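Teaching by hand, teaching by remote: speaker notes
Truro, 11 August 2026. 20 mins plus questions, dont overrun
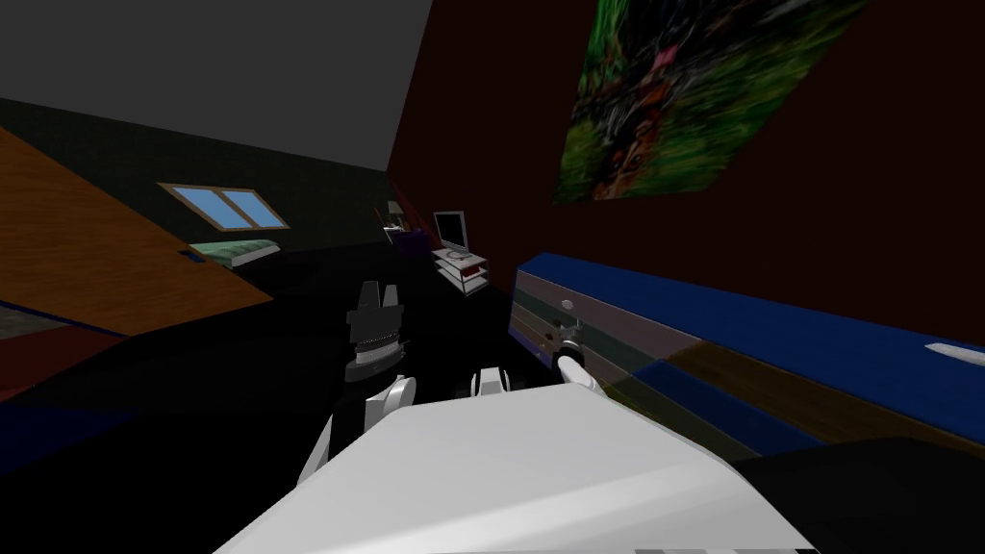 Someone at the run-through asked why bother with a simulator at all, when you could just grab the real arm and drag it through the job. Fair. Answer that first, then go on.

Dragging by hand: quick, feels natural, you get the forces for free. But your own body's in the way, and two arms at once is horrid. Try it, you run out of hands.

Remote: slower to learn. Two controllers, one per arm. You only get what the robot sees. Simulated bedroom on the slide, right gripper going towards the dresser, small round knob on the front. Reaching for a knob = good first task. Sounds easy. Depth is the killer, people stop short or shove straight past.

PAUSE. Ask who's driven one.

Numbers (say slowly):
- 2,888 demos recorded in sim
- 221 by hand on the real arm
- 86 of those thrown out, mostly jerky starts

Point to make: bad demos are worse than no demos. Robot copies the dithering too. If you hesitate, bin it and go agian.

Plamedon set-up v Csonka set-up, one line each, no more. Plamedon has the nicer hand controllers, Csonka replays cleaner. Don't get dragged into which is best.

Jitton trial starts September, target is 300 more by remote, all drawers and doors. Sign-up sheet by the exit.

Skip the maths slide if past 15 mins. Water!! Then questions.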